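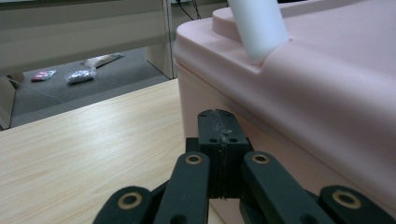
How do you pick the best robot hand?

Hi, it's Audrey-Anne! I test grippers in Vellville. A gripper is the part of a robot that grabs stuff – kind of like your hand, but with a lot fewer fingers.

The black one up top is a gripper you hold yourself. See the shiny gold-colored rings? Each one sits in the end of a black bar called a link. Rings like those are called bushings, and they help parts turn smoothly where they join. Your knuckles do a job a bit like that!

Right now I'm comparing 2 grippers, the Skoter and the Bhat. To be fair, I have to give both of them the same things to grab. Big smooth boxes like the pink one are tricky – where would you even put your fingers? Lids are tricky too. Squeeze too softly and you drop it, squeeze too hard and you might squash it.

So far I've done 476 grabs. My friend Vimala Thevar writes down every single one, even the flops (I have a LOT of flops). The Skoter is better at skinny things. The Bhat wins at round ones, but it's slow.

Want to try it at home? Tape two spoons to your finger and thumb, then pick up a sock, a grape and a plastic cup. Do each one ten times and keep score. Then swap the spoons for clothespins and start over!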